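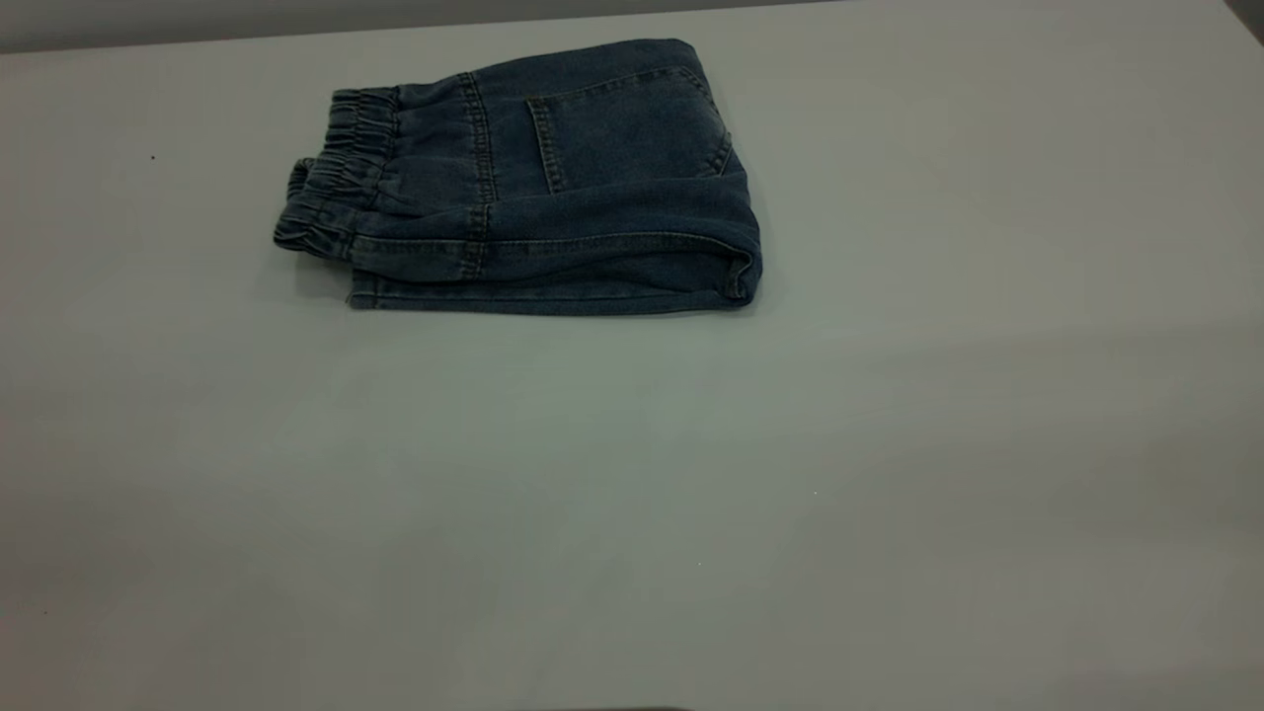

Trindade College
Department of Apparel and Consumer Studies
TEX 118: Fibers, Fabrics, and Care
Handout 4: Cotton Denim from Yarn to Garment

Purpose of this handout

This handout supports the fourth lecture and should be read before the laboratory session. Students are responsible for all terms given under "Key terms." The section on dyeing will be treated again in April, when the course turns to color.

1. The weave

Denim is a warp-faced twill. In the most common form, each warp yarn passes over three filling yarns and under one. The point of interlacing moves over by one yarn in each row, and this shift produces the diagonal line seen on the face of the cloth. A line that rises to the right is called a right-hand twill. A line that rises to the left is called a left-hand twill, and many people find the resulting cloth softer to the touch. In a broken twill the direction is reversed at set intervals so that no continuous diagonal forms. Broken twill was adopted in part to reduce the twisting of trouser legs after washing.

The warp is normally dyed and the filling is normally left undyed. For this reason the face of the fabric is mostly blue and the back is mostly white or gray.

2. Indigo and fading

Indigo does not dissolve in water. It must first be reduced to a soluble form, in which it is yellow-green. The yarn is dipped in the bath and then lifted into the air, where the dye oxidizes and turns blue. Mills repeat the dip and the airing several times to build a dark shade.

In rope dyeing, the warp yarns are gathered into thick ropes before they enter the bath. The dye stays near the surface of each yarn and the core remains pale. This condition is known as ring dyeing. As the garment rubs against itself and other surfaces, the outer dye wears away and the pale core begins to show. Wear is greatest on raised areas such as seams, hems, and creases, which become lighter than the cloth beside them.

3. Weight

In the United States, denim is described by weight in ounces per square yard. Light denims are used for shirts and summer clothing. Heavy denims are used for work clothing and outerwear. Weight alone does not indicate quality. Students should also consider yarn evenness, fiber length, and the firmness of the weave.

4. Fiber content and stretch

Traditional denim is 100 percent cotton. Many present-day fabrics include a small share of elastane, usually in the filling, so that the cloth stretches across the body. Elastane is damaged by high heat and by chlorine bleach. A blend should therefore be dried at a low setting or on a line.

Stretch may also be supplied by the construction of the garment. An elastic band sewn inside a casing at the waist allows a rigid fabric to fit a range of sizes. In this case the elastic may wear out before the cloth does, and it can often be replaced.

5. Shrinkage

Woven cotton is under tension on the loom. When it is first washed, the yarns relax and the fabric becomes shorter, chiefly in the warp direction. Most denim is mechanically preshrunk before it is cut. Cloth sold as unsanforized has not had this treatment and must be washed before sewing.

6. Care

Turn the garment inside out. Close all zippers and buttons. Wash in cold water with similar colors. Remove promptly and smooth the seams by hand. Loose indigo may transfer to light upholstery or footwear during early wear.

Key terms

Warp: the lengthwise yarns.
Filling: the crosswise yarns, also called weft.
Crocking: transfer of color by rubbing.
Selvage: the finished lengthwise edge of a woven fabric.
Ring dyeing: penetration of dye into the outer part of the yarn only.

Laboratory preparation

Bring a pick glass, a ruler, and one swatch of denim large enough to ravel on two sides. Record the twill direction and the color of each yarn system on the worksheet. Worksheets are due at the close of the laboratory session.

Revised 1/19/26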